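Episode 13 shows as watched and recap has gone missing
Opened in October by Rasa Šimkus. Product: Metport streaming, TV app. Status: open

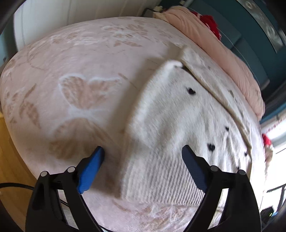 What the customer reports
I'm on season 2 of Vernau, the hospital drama. Episode 13 is marked as watched and it isn't. I stopped at the bit where Dr Coren finds the letter, about 50 minutes in, and when I pressed resume it threw me into the next episode. So now I know who's in the coma, thanks. The "previously on" recap is gone too.

Reply from support, Dzintra Kļaviņa
Sorry about the spoiler. Please sign out on the TV, sign back in and try again. An episode is marked as watched when the closing credits start.

Customer
Did that. Same result. I also doubt the credits explanation. The letter scene is well before the credits, unless the finale of that storyline is a lot shorter than the listing claims. Are you sure the listing is right?

Support
The listing is correct on our side. Could you check whether another profile has been watching the series?

Customer
There are two profiles and the other one only watches Jõgi, the detective thing. I looked at its history anyway. No Vernau.

Support
I have reset the watch history for episode 13 and passed the credits marker to the catalogue team. Please play from the start and skip forward to the letter scene.

Customer
It resumes now. I'm not convinced that's a fix, as you've only wiped my history, and the recap still doesn't show. Please don't close this until somebody has looked at the marker.

Support
Left open. Waiting on catalogue team.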